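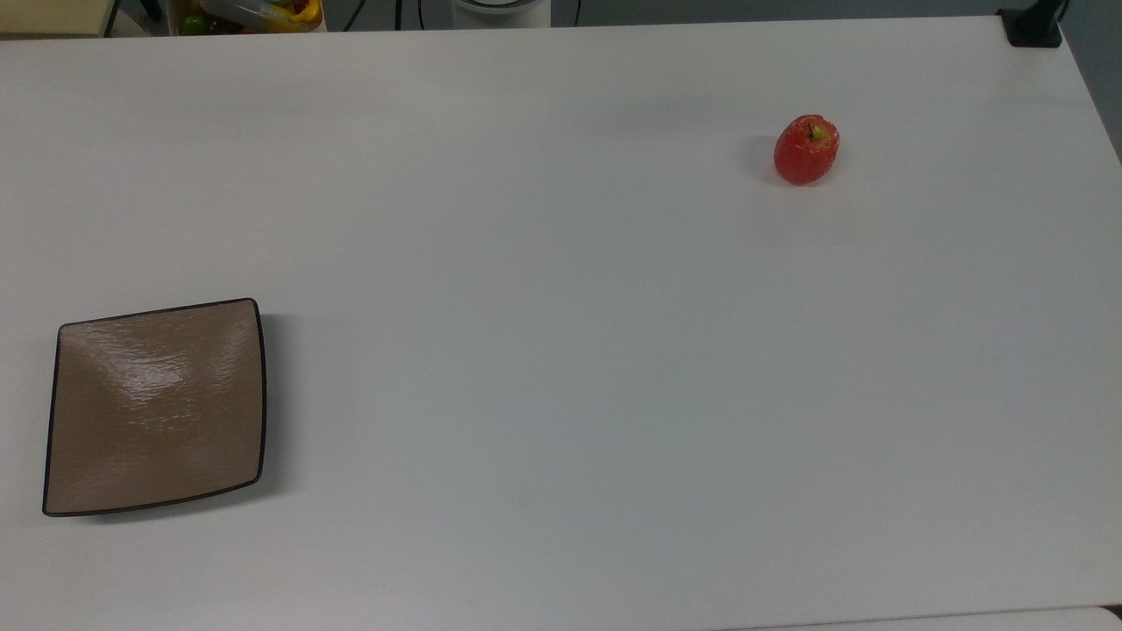 *흰 탁자 위에 놓은 사각 접시와 사과*

**플레어턴(Plarerton) 상차림 모임 회의록**
일시: 2020년 6월 17일, 90분
참석: 11명
진행 및 기록: Angeliki Athanasiadis

## 1. 지난 회의 확인

5월 회의록은 수정 없이 통과되었습니다. 가을 소책자 『Kinnear』의 표지는 그릇 하나와 과일 하나만으로 꾸미기로 했었고, 오늘 그 방향을 다시 확인했습니다. 그사이 마음이 바뀐 분이 있을까 했는데 다들 더 좋아하게 되었다고 하셔서 정말 반가웠습니다!

## 2. 접시 고르기

후보는 둘이었습니다. 둥근 흰 접시(가칭 Zarenon)와 회갈색 사각 접시(가칭 Lesano)입니다. 둥근 접시는 단정하지만 흰 탁자에 올리면 윤곽이 묻힌다는 의견이 먼저 나왔습니다. 사각 접시는 어두운 테두리가 얇게 둘려 있어 멀리서도 모양이 또렷하고, 모서리가 둥글어서 딱딱한 느낌이 없습니다. 표면의 잔결이 좋다는 말도 여러 번 나왔습니다.

얕아서 국물 있는 음식에는 어렵겠다는 지적이 있었습니다. 맞는 말씀이지만 소책자에 실을 상차림은 과일, 떡, 마른 다과가 전부라서 문제 삼지 않기로 했습니다. 안쪽에 조명이 비쳐 허옇게 뜨는 점은 따로 논의했습니다(4번 참고).

**결정:** 표지와 첫 장은 Lesano 사각 접시로 합니다. Zarenon은 뒤쪽 다과 편에 씁니다.

## 3. 과일과 자리 잡기

사과를 접시 한가운데 올리는 안, 접시 가장자리에 붙이는 안, 아예 탁자 반대쪽에 멀찍이 떨어뜨려 두는 안을 놓고 이야기가 길어졌습니다. 이날 제일 재미있던 순서였어요. 멀리 떨어뜨린 배치는 빈자리가 넓어 제목을 얹기 좋고, 빨간색이 눈을 먼저 끌어당긴 다음 접시로 넘어가게 해 준다는 설명에 고개를 끄덕이는 분이 많았습니다. 반대로 너무 허전해서 상차림 책으로 안 보일 수 있다는 걱정도 있었습니다.

꼭지는 남겨 둡니다. 껍질에 옅은 줄무늬와 작은 점이 있는 사과가 훨씬 먹음직스럽다는 데 의견이 모였고, 일부러 흠 없는 것만 찾지는 않기로 했습니다.

**결정:** 표지는 떨어뜨린 배치, 첫 장은 접시 위에 올린 배치.
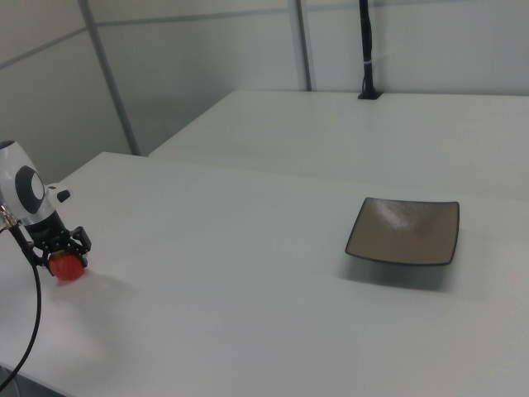
## 4. 빛과 그림자

- 그림자는 지우지 않습니다. 부드러운 회색 그림자가 있어야 물건이 탁자에 제대로 앉은 느낌이 납니다.
- 접시의 반사광은 조금 줄여 봅니다. 접시 각도를 살짝 돌려 보자는 제안과 조명에 얇은 천을 대 보자는 제안이 나왔고, 둘 다 해 보기로 했습니다.
- 탁자에 천은 깔지 않습니다. 리넨을 깔자는 의견도 있었으나 표지만큼은 맨 탁자로 갑니다.

## 5. 인쇄

인쇄 부수는 648부로 정했습니다. 이 가운데 약 100부는 플레어턴 도서관과 이웃 모임에 나눕니다. 종이는 광택 없는 것으로 하자는 의견이 우세했지만 사과의 윤기가 죽을까 걱정된다는 말씀이 있어 견본을 두 가지 받아 본 뒤 정합니다.

제목 글자색은 접시 테두리에 맞춘 짙은 갈색이 후보입니다. 빨간색을 쓰자는 제안은 사과와 겹친다는 이유로 보류했습니다.

## 6. 할 일

- 종이 견본 두 종 요청: Angeliki Athanasiadis
- 반사광 줄이기 시험: 촬영 담당 조
- 첫 장에 들어갈 짧은 글 초안: 글 담당 조
- 다과 편 떡 종류 목록: 각자 두 가지씩 적어 오기

## 7. 기타

사각 접시에 어울리는 젓가락 받침을 집에서 찾아오겠다는 분이 계셨습니다. 아주 기대됩니다! 다음 회의 날짜는 종이 견본이 도착하는 대로 알려 드립니다.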